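Robots, biscuits and a very scratched bin: my afternoon at the Plineo open day (thread)
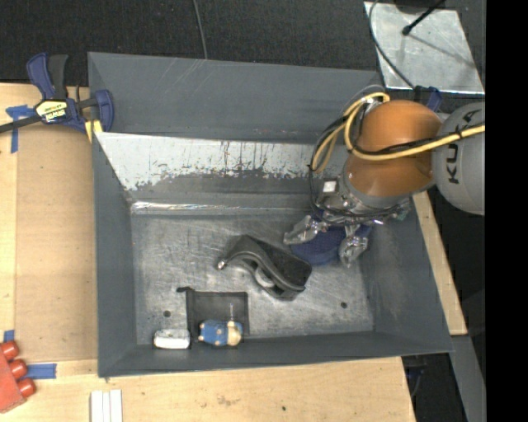

1/ So I finally went! I've been on the Plineo mailing list for ages and kept missing their open days, and this time I booked the train before I could talk myself out of it. March 10, 2018, drizzly, and a queue for visitor badges right out of the door.

2/ It's a bigger place than I'd pictured. Offices at the front, one long workshop at the back, and a canteen in between where they'd put out coffee and those little jam biscuits. We were split into groups of 12 and sent round in turns. Mine had two retired engineers in it, and they were brilliant company.

3/ First stop was a talk by Gizella Veres, who runs the picking team. No slides, thank goodness. She stood by the cell with a mug and told us what they're trying to do, which is get an arm to lift mixed odds and ends out of a bin when nothing has been laid out neatly for it.

4/ Sounds dull? I thought so too, for a good minute. Then you start looking at what goes in there. A flat mesh pouch. A small blue and yellow thing like a toy. A chunky curved black gadget that one of the engineers swore was a tape dispenser and the other swore wasn't (they were still at it over lunch).

5/ Gizella's point was that we're all spoilt by our own hands. You reach into your bag for your keys and don't even look. The arm has to decide where the keys are, which way up, what they're leaning on, and whether there's room for its fingers next to the side of the bag.

6/ I asked about corners, and she laughed and said corners were most of last year. Something in the middle of the floor can be approached from almost anywhere. Something tucked up against a wall, you've got one or two ways in and the wall is in the way of both.

7/ The arm is a KUKA, orange and pale grey, with a fat yellow cable looped round it. Much quieter than I'd expected! I had earplugs in my coat pocket and never touched them. The loudest thing in the workshop was us lot going "ooooh".

8/ What I really loved was how homemade it all looks close up. I'd imagined gleaming white panels. Instead you get a bin that's been scraped half to death, wood round the sides, bits of blue tape, and a big blue and black clamp on the corner that I'm fairly sure my dad has in his garage.

9/ Someone asked why they don't buy a nice new bin. Gizella said the scratches are useful. Shiny worn metal throws odd reflections, and she'd rather the software got used to that now than met it for the first time in a customer's warehouse. Fair enough!

10/ Then we got a go at guessing. Before each attempt she asked us to shout out what it would go for. I was hopeless. I kept picking whatever I'd have picked, the easy one sitting out in the open, and the arm had other ideas.

11/ For the numbers people: the session we watched was set for 44 attempts, and she said a full day can be up to 60 when things are going well. A day when things aren't going well was described to us only as "character building".

12/ Yes, it missed sometimes. Nobody seemed bothered. A chap called Bartoš at the desk just typed a note and let it carry on. I found that oddly cheering after years of demos where everyone holds their breath and hopes.

13/ After lunch there was a smaller room with the Cledell stand, which was conveyor sensors and a bit over my head. Lovely man, very patient, gave me a pen. There was also a table for Wostetano, a student project on sorting textiles, and if you go next time please stop and talk to them. They were getting about a tenth of the crowd.

14/ A few have asked already, so: tickets were £8 including the coffee. Under-16s are welcome but need an adult with them. It's step-free all the way through. Wear something warm, as the workshop doors get opened a lot.

15/ The next one is in June, and Gizella said they're hoping to let visitors choose the objects. I'm bringing a whisk. And a sock. If anybody wants to share a lift from the station, give me a shout and I'll sort something out nearer the time.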